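Setting the work height on the Vadon tabletop kit

The Vadon ships with 11 preset programs, and all of them assume a zeroed work height. Clear the area under the tool, select Jog, and set the speed to 2. Lower the tool in short steps until the tip is just over the board – do not press down.

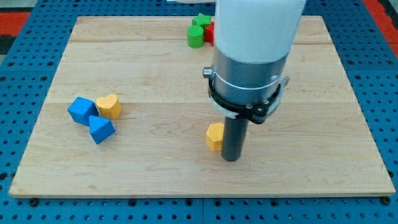
Save this point as Z0, then raise the tool before moving sideways. Run the sort program once at low speed. If the tip drags, add one step to Z0 and save again.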